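The Ponura Correction

The gauge house at Ponura stood on four concrete piers on the left bank of the river, 300 meters below the weir. It contained a float, a counterweight, a pen recorder and a stool. Lawal Ezeani had the key on a loop of wire and had been using it since before the recorder was replaced, which made him the only person at the office who remembered that there had been two recorders.

The discrepancy came to light in October. A consulting firm called Hettiarachchi had been hired to redraw the flood map for the lower valley, and they wrote to ask why the published peak for the spring flood did not agree with the one on the chart. The published value was 252 centimeters. The chart, of which they had obtained a copy, read lower. They wished to know which one to use. The letter was polite and ran to a page and a half.

Aivar Kalniņš put the letter on Lawal's desk with the chart folded inside it.

"It's a datum shift," Lawal said, before he had unfolded anything.

"Is it?"

"It's usually a datum shift."

Aivar was the section head and had come from groundwater, where levels moved slowly and could be argued about at leisure. He asked for a memo by the end of the month. Lawal said that he would need to see the staff gauge, the benchmark and the old field books, in that order, and that the field books were at Rikent.

The benchmark was a brass bolt set in the downstream wing wall of the bridge. He leveled from it to the staff gauge on a gray morning with a borrowed rod, working alone, which meant setting the rod in its stand, walking back to the instrument, reading, walking forward, and checking that the rod was still plumb. He closed the loop within two millimeters. The staff gauge was where it was supposed to be. He repeated the run in the other direction and closed it again.

This ruled out the simple explanation. If the gauge had moved, it had moved back.

He went into the gauge house and sat on the stool. The pen was drawing its line. The river was low, and the line was nearly straight, with a small step in it each evening when the mill at Pultumeo shut its intake. He noted the time on the chart, initialed it, read the staff through the hatch and wrote the reading next to his initials. The two agreed. He had done this on every visit and had never thought of it as evidence of anything.

Rikent was a storage depot two hours up the valley, in a former seed warehouse. The field books were shelved by station number and then by color, the color having meant something to a previous archivist. Lawal signed in and was given a table near the door. There was a radiator beside it that could not be turned down.

The books for Ponura filled most of a shelf. The observer in the early years had been a schoolteacher who lived at the bridge and walked down twice a day. Her figures were upright and her sevens were crossed. She recorded the stage, the time, the weather in one word, and, in the remarks column, anything that had touched the gauge. Ice against staff. Boy removed from staff. Staff painted, do not lean.

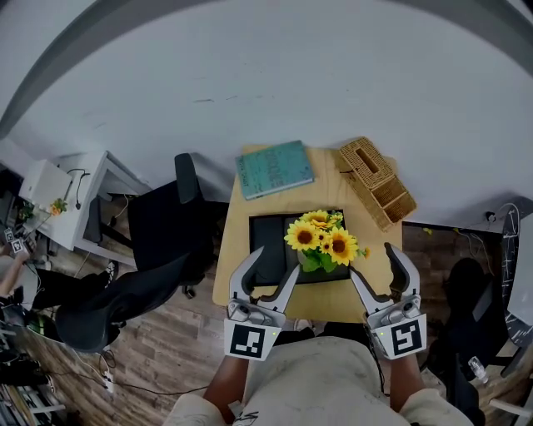

Why would a chart and an observer disagree about the same flood? A float recorder sits in a well joined to the river by a pipe, and if the pipe is partly blocked, the water in the well rises late and falls late, so a short peak can pass before the pen reaches it.

Lawal had written that explanation in training notes for other people. He now turned pages to see whether it applied.

The flood had come at night. The teacher had gone down with a lamp at eleven and found the water over the second step. She had gone down again at one, and at two, and at half past two, and had written a reading each time. At half past two she wrote 252 and underlined it. At three she wrote a lower figure, and at four a lower one still, and then: Bed.

He laid a tracing of the chart beside the book. The pen had climbed steadily through the whole of this, in no hurry, and had reached its highest point at a quarter past four, when by the teacher's account the river was already well down. It had then flattened, turned, and descended at the same unhurried rate. It was a smooth curve. Anyone shown the two records without comment would have trusted the curve.

He plotted her readings on the tracing in pencil. The two lines crossed where they should cross if the well was lagging behind the river, at the top of the pen's rise, and not before. He checked the crossing with a scale. Then he looked for the pipe.

The maintenance entries were in a different set of books, brown ones, kept by the district crew. The recorder had been installed the previous summer. The intake pipe had been flushed once, on completion. The next entry was eleven weeks after the flood and said: Flushed intake. Much gravel. One shoe.

There was no remark about what this implied for the chart. But someone at the office had evidently read both books, since the published value was the teacher's and the chart value had been struck through in the station file in a hand Lawal did not recognize. Nothing had been written beside it. The correction had been made, the reason had been left out, and the person who knew the reason had retired or died or been moved to groundwater.

He copied the entries by hand, as the depot had no working copier, and had the attendant stamp each sheet.

There was one further item in the last of the teacher's books, after the final reading. The office had written to say that observation by hand would cease now that the recorder was proven. She had pasted the letter inside the back cover. Under it she had totaled her readings by year and then overall. The total for the period after the recorder was installed, when she had been asked to continue as a check and had not been paid the full rate, was 1,923. She had written the number and drawn a double line under it as one does at the foot of an account. There was no comment, and the weather for that day was given as Fair.

Lawal read it twice. He did not copy it, as it had no bearing on the memo.

The memo was two pages with one figure. It stated that the benchmark and staff gauge had been verified and that no datum shift had occurred. It stated that the recorder trace for the flood was affected by a partial obstruction of the intake and was not to be used for the peak or for its timing. It stated that the published value rested on direct readings by the observer, at intervals of half an hour near the crest, and should be retained. It recommended that the reason for the correction be entered in the station file. He attached the leveling notes, the stamped sheets and the tracing.

Aivar read it standing up.

"So the chart was wrong."

"The chart was right about the well."

"And we're confident in the observer."

"She was there with a lamp," Lawal said. "She read it six times."

"What was her name? They'll ask."

Lawal opened his notebook and found that he had not written it down. The books had been signed with initials only. He had read her handwriting for most of a day and knew how she made her sevens. He said he would find out, and telephoned Rikent, and the attendant went away to look and was gone for some time.

The memo went to Hettiarachchi with the name typed into a footnote. They thanked the office and said the map would be drawn to the higher value, which moved the line one street back from the river on the left bank and took in a bakery and a row of garages.

On his next visit to Ponura he brought a bucket and the flushing rod. He closed the valve, filled the head tank, and opened it. The pen jumped, swung down past its mark and settled. He waited the prescribed ten minutes, read the staff through the hatch, and wrote the figure beside the line with the time and his initials. Then he wrote out his full name after them, in the margin, where there was room.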